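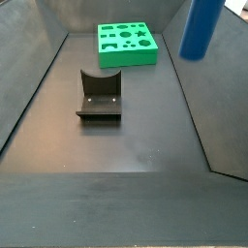

**Section 2: The board and its pieces**

Dear Noémie,

Thank you for your patience over the past few weeks, and for the kind note you sent with the second payment. I'm glad to say that the Hendport shape board has moved on a good deal in November, and I'll try to set it all down in order, though you know how I wander.

The board itself is settled. We have kept to the thick green foam, which Gwion James argued for from the start (and he was right, I'll admit it here in writing). It is soft on the edges, light enough for a small child to carry to the table, and the cut-outs show up as a darker green, so the shapes are easy to pick out. The star and the arch were the two that children in the first sessions at Hendport went for straight away. The small round holes, all close together, took longer to catch on, and we are still talking about whether they ought to be spread out a little.
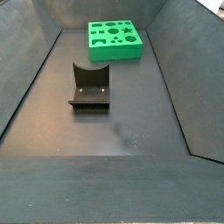 We did think hard about colour. Janska offered us a paler foam at a slightly better price, but the families who tried the sample found the holes harder to see, so we stayed with the bright one - it costs a bit more, and I think you would have chosen it too. Of the 80 boards in the grant, nine are finished and six of those are already out with playgroups. The rest are waiting on the next delivery of foam.

The loose pieces are coming along more slowly. The blue cylinder is the one I like best: a good deep colour, taller than it is wide, and it stands up on its own end. The black fixture with the curved back is still on trial, and I would rather not order more of them until Gwion has finished his notes. 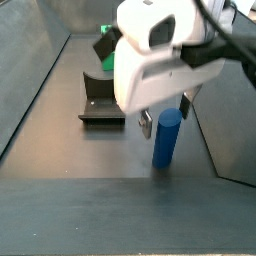 **Section 3: Trying things out**

Most of this month's effort has gone into the cylinder and the board together. We want to know how a tall piece behaves when it is brought down over the top surface, and how near it can come to the star before the neighbouring shapes get in the way of a clear view.

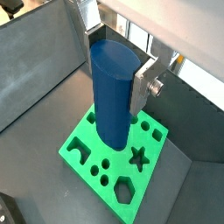
Gwion would like to repeat all this with a shorter cylinder, and Woo have said they can cut us one before the holidays at no extra charge, which was generous of them. I have asked for it in the same blue, to keep the comparison fair.

The instruction leaflet is with Clelum for layout, and I should have a draft to send you with the next report. We remain on course to have every board delivered by early 2026, within the budget we agreed.

With warm thanks from all of us at Hendport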